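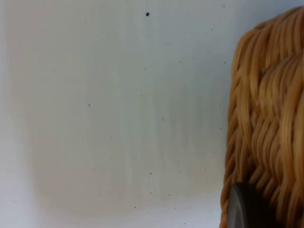 A pale surface, a wicker basket and a few specks.

I have been trying to work out when clear surfaces became a moral matter. My gran had a kitchen table you could barely see. There was a bread bin on it, a radio, the post, a jar of pens (most of them dead), somebody's knitting, and usually a cake under one of those mesh domes. We ate round the edges. It never crossed anyone's mind that this said something about her character, and if you'd suggested it she'd have handed you a tea towel.

Now I can't get through a week without being told to declutter. My sister does it, the magazines at the dentist's do it, and the woman at work who sits opposite me does it with her eyebrows whenever she looks at my desk. I gave in last August and did the whole house. It took me 23 bags, four trips to the tip and one quite nasty row about a fondue set. And I'm here to say, a good while later, that I regret perhaps half of it.

Let me be fair first. Some of it was rubbish and should have gone years ago. I had the instruction book for a Gavemov kettle that died when my youngest was still in nappies. I had curtain hooks for curtains we left behind in the old flat. I had a drawer that wouldn't open, and once I got it open with a fish slice, there wasn't one thing in it I'd have crossed the road for. I enjoyed throwing all that out. I'd do it again tomorrow.

But the method I followed wanted more than that. It was from a book by Hildegard Teuber called The Cleared House, which my sister lent me and then kept asking about, the way people do when they've lent you a book that's really a hint. Teuber's rule is that if you haven't touched a thing in 48 weeks, it goes. Not boxed up, not put in the loft, gone. She's very firm on lofts. She calls them "a cupboard for cowards", and I have to admit I laughed, and then I went and looked up at the hatch and felt a bit got at.

So out went the fondue set, and the big Petrauskas casserole that weighed as much as a toddler, and the jigsaw puzzles, and the box of maps. We hadn't touched the maps in ages. We've all got phones. Then in the spring we went walking up at Drorkberg, where there's no signal from the car park onwards, and I stood at a fork in the path with my husband looking at me in a particular way. I knew exactly which map I wanted. I could see the coffee ring on its cover. It had cost hardly anything and it took up less room than a slice of toast!

My trouble with the rule is that it only counts one sort of use. A thing you use every day is useful, fine, we all agree. But a house also has to cope with the odd day, when six extra people turn up or the power's off or somebody's child has chickenpox and needs a jigsaw. Those days don't come round on a timetable. You can't tell from a quiet Tuesday what you'll be crying out for at Christmas.
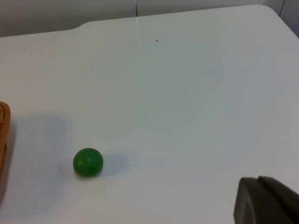 Reading time: 4 minutes

And then there's the money, which the tidy people go a bit quiet about. It's easy to let go of things if you can buy them back. I replaced the casserole in November and it hurt. There's a couple down our road who cleared everything out and then spent 2,000 pounds on fitted storage from Cudunus, and I've been in and admired it, and it is lovely, all those doors that close with a sigh. I did wonder what was behind them. I didn't ask. I'm nosy but I've got limits.

People who've been short of money hang on to things, and I think they're right to. My gran kept string. She kept buttons and brown paper and the good bits of worn-out sheets, and when any of us needed something she'd vanish upstairs and come down with it. You could call that clutter if you like. She'd have called it having some in.

My sister says I'm being sentimental, and that I sleep better now the bedroom chair has nothing on it. She's right about the chair. I'll give her the chair. I'd even say the hall is nicer, because you can get a pushchair through it without taking the skin off your knuckles. What I won't give her is the idea that I'm a better person than I was in July, or that she's a better person than our brother, who lives like a badger and would give you his last tenner.

Anyway, I've started a shelf. It's in the back bedroom, behind the door, and it's for things I haven't touched and am keeping regardless. So far it has the spare lampshade, the one puzzle I saved (a harbour, two pieces missing) and a new map of Drorkberg. Teuber would have it in a bag by teatime. My husband put a ball of string on it last week and didn't say a word.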